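夜の放送は八分間

市議選に出る、とフェリスタ・ムゴが言いだしたとき、わたしは台所でとうもろこしの芯をしゃぶっていた。いや、もうちょっとましな格好で聞きたかったなあと今でも思う。だって友だちが人生でいちばん大きなことを打ち明けてるのに、こっちは歯に皮がはさまってるんだから。

「で、演説の原稿、書いてくれるよね」

くれるよね、じゃないよ。わたしが書いたことのある長い文章なんて、プラルサイドの商店街だよりの「今月の献立」だけだ。でもフェリスタはもう決めていた。この人は昔からそうで、中学の合唱コンクールでもわたしを勝手に伴奏者にした(左手がほとんど弾けないのに!)。

それから毎晩、店を閉めたあとのフジモト文具の二階に集まった。メンバーはフェリスタとわたしと、なぜか毎回いるエミリアーノ・フィゲロア。エミリアーノは電卓とせんべいを持ってきて、せんべいのほうを先に使う。

プラルサイド区の有権者は四千人。前回投票に行ったのが2,763人で、最後の議席は239票差で決まった。エミリアーノがその数字を模造紙に大きく書いて壁に貼ったものだから、わたしは寝ても覚めても239が頭から離れなくなった。スーパーのレジで239円のヨーグルトを見たときは、さすがに買った。縁起がいいのか悪いのかわからないまま食べた。味はふつう。

原稿は難航した。最初に書いたのは「わたしたちの未来のために」で始まるやつで、フェリスタは三行目で読むのをやめた。
「これ、誰がしゃべってるの」
「あなたでしょ」
「わたし、未来なんて言葉、一回も使ったことないよ」
たしかに。この人が言うのは「あさって」とか「次の雨のとき」とかだ。

だから次の日から、わたしはノートを持って後ろをついて歩くことにした。市場でもバス停でも、フェリスタがしゃべったことをそのまま書く。ヴィーダル橋のたもとで靴屋のおばあさんに「橋の手すりが低すぎる、あなたより先にわたしが落ちる」と言ったのも書いた。おばあさんが笑いすぎて入れ歯をおさえたことも書いた(これは原稿には入れてない)。

そうやってたまったのが十三ページ。読み返すと、もう半分できてるじゃないか、と思った。手すりのこと、最終バスが早すぎること、図書室の冬の暖房のこと。かっこいい言葉はひとつもないのに、声に出すとちゃんとフェリスタの声になる。わたしはうれしくなって、夜中にひとりで全部音読してしまった。隣の部屋から壁をどんとやられた。ごめんなさい。

問題は、地元ラジオ局エドナンスの候補者放送が八分しかないことだった。十三ページをどう急いで読んでも二十分かかる。エミリアーノは「早口で」と言い、フェリスタは「早口の人間は信用しない」と言い、わたしは削る役になった。自分の文章を削るのもつらいけど、友だちの言葉を削るのはもっとつらい。暖房を残すか、バスを残すか。火曜の明け方までかかって、最後はバスを残した。暖房のほうは、当選したら一番にやると本人に約束させた。

放送は夜の七時。わたしはスタジオには入らず、自分の部屋でラジオを聞いた。どうせ横にいたって口をぱくぱく動かして邪魔をするだけだし。
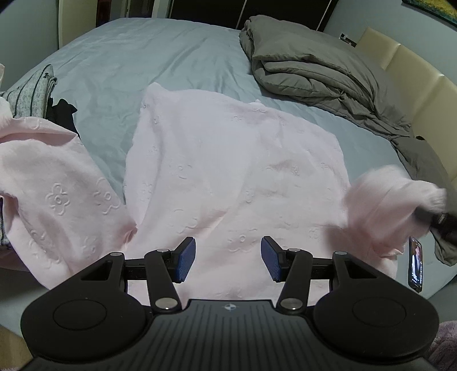

さっきの声、ちょっと震えてなかった? とエミリアーノから電話がかかってきたのは、放送が終わって一分もしないうちだった。でも橋のところはよかった、うちの母なんか手すりの話で立ちあがって拍手してた、ただバスのくだりは時刻まで言ったほうがよかった、あれだと何時の便かわからない、と一気にしゃべる。せんべいをかじる音までする。

時刻は書いたよ、とわたしは言った。書いたのに、フェリスタが飛ばしたのだ。そのかわり、原稿にないことをひとつ言った。
「図書室は寒いです。わたしは十歳の冬、あそこで手袋をしたまま本を読みました。ページがめくれなくて、同じところを何度も読みました」

削ったはずの暖房だ。しかも、ノートのどこにもそんな話はなかった。あんなに後ろをついて歩いたのに、わたしは一度も聞いたことがない。ずるいよ、そんないい話を本番までとっておくなんて!

局を出たフェリスタから電話があったのは、それからだいぶたってからだ。怒ってる? と聞くので、怒ってない、と答えた。ちょっとだけ怒っていた。
「バスの時刻、忘れちゃった」
「エミリアーノに言われたよ」
「あした市場で言う。紙に書いて持ってく」
それから、おなかすいた、とうもろこしまだある? と言うので、わたしは鍋を火にかけに台所へ行った。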